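Ekaette Igwe
1/ OK, a few of you asked how the duck house is going, so I'm doing a thread. Short version: I have a floor, two walls and a very sore thumb. Long version below, get a coffee.

2/ We're keeping ducks, not chickens (I grew up with chickens and I love them, but we have a wet yard and a slug problem like you wouldn't believe). Ducks don't roost, so forget perches and forget a tall house. They want floor space and a door they can waddle through without tripping over each other.
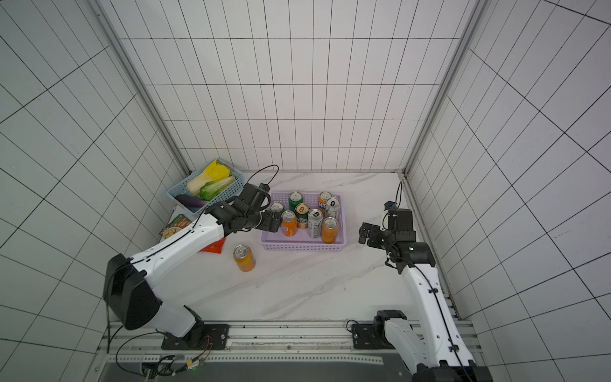 3/ I started with a plan I bought online and it called for a ramp so steep my dog wouldn't go up it. Ducks are terrible on ramps! So I scrapped the legs and set the whole thing low on concrete blocks. The ramp is now basically a plank with strips of wood screwed across it.

4/ Money talk. I set aside 930 dollars for everything, birds included, and I've already spent over 50 of that on hinges and latches. HINGES. The lumber yard out at Grelwood had the decent ones and I got carried away.
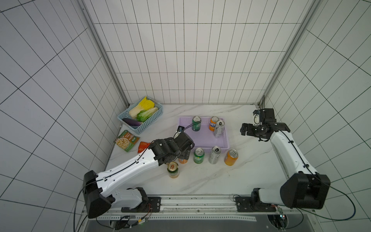 Both arms at the marble-patterned table.

5/ Please use hardware cloth and skip the chicken wire. Chicken wire keeps chickens in, it doesn't keep a raccoon out. My neighbor Titilayo Ezeani lost birds in April to something that went right through hers, and she's been on my case about it ever since (she's right, hi Titi).

6/ What I still have to do, in the order I'll probably ignore:

- Staple the wire over both vents, then screw a wood strip over the staples

- Two latches on the door, the kind you have to lift and slide 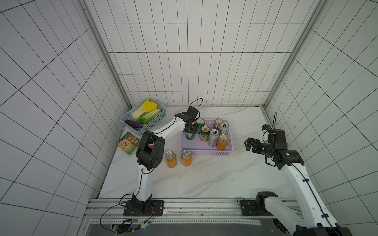

- Paint the outside, leave the inside bare

- Dig a skirt of wire out from the base all the way around, flat under the sod

- Sort out where the pool water goes when I dump it, ideally toward the plum tree and away from the back steps

7/ On bedding, I asked at the feed store and got 3 different answers from 2 people. I'm going with pine shavings inside and straw out in the run where it gets muddy. If you've had ducks through a wet winter, tell me what you'd do, I'm all ears.

8/ Water goes outside. I know some folks keep a bucket in the house overnight, but they splash it everywhere and then you're shoveling soup in the morning. If they have no water in there they get no feed in there either, those two go together.

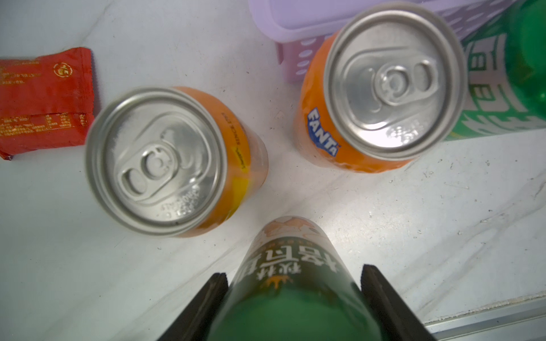
Orange cans, green bottles, a red snack packet and a lavender basket.

9/ Names so far: Sakari for the bossy one, whichever one that ends up being, and Abubakar for the drake, which my son picked and will not discuss. Still open on the rest. No food puns please, I've had every single one from my brother already.

10/ Goal is roof on and door hung by 30th September. If it rains all week again I'll be out there under a tarp with a headlamp. Will post the door when it's up, and if anybody near Plandport has leftover roofing panels, my messages are open!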